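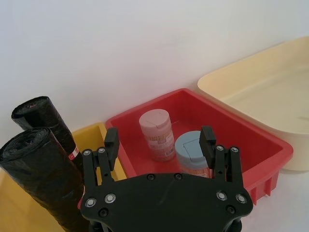

Two tubs in a red tray.

About us
Filed under: Our Story, Pickles & Relishes

Kollinau began with a glut of green tomatoes and a borrowed preserving pan. Anouk Van den Broek had taken on an allotment at the edge of Netton with her brother-in-law, Jozef Stevens, and in their second year the blight warnings came so early that they picked everything in one long, wet afternoon and carried it home unripe. Anouk remembered that her grandmother used to make a sweet, mustardy relish to go with cold meats, and after a good deal of telephoning round the family she found an aunt who still had most of the recipe (the vinegar was missing, so there was a fair bit of guesswork on that front!). They made far too much of it, gave jars to anyone who came to the door, and by the following May people were bringing the empties back and asking whether there was any more.

That green tomato relish is still the one we sell most of, and apart from a little less sugar it hasn't changed. We've added to it over the years, as you'd expect, and the range now stands at 16 relishes, pickles and chutneys, from the piccalilli that our older customers would never forgive us for dropping to a smoky onion one that Jozef came up with for burgers and is still rather proud of. The beetroot and horseradish divides opinion even in our own kitchen. If you like it, you'll probably like it a great deal, and we'd suggest trying it with mackerel before you try it with anything else.

We moved out of Anouk's kitchen when her family asked for it back, and after two rather cramped years behind the bakery we found our present home in Vavside, in what used to be a seed merchant's. There are nine of us now. Sanne Baert runs the kitchen and has the final word on every batch - she tastes them all, at room temperature, on plain white bread, and she has been known to send a whole panful back for another half hour. Pieter Martens looks after the growers and the deliveries, and if you run a farm shop or a café he's the person you'll end up talking to. Wilma Willems answers the telephone and the emails, and she also writes the recipe cards that go out with our boxes. Her potato salad is on one of them, and we still get letters about it.

Most of our vegetables come from roughly 20 miles away, and we're lucky to have growers who ring us when something is ready instead of when it suits the diary. It does mean that some things sell out. The runner bean chutney is made for a few weeks in late summer and then it's gone until the next year, so please do put your name down with Wilma if you'd like some kept back.

The shop at Vavside is open most mornings, with a tasting table just inside the door, and you're very welcome to stay for a cup of tea. We reopen after our spring break on 26th March, with the first jars of the new rhubarb relish on the counter. Do come hungry, and bring your empties back if you have them - we wash and reuse every jar we can.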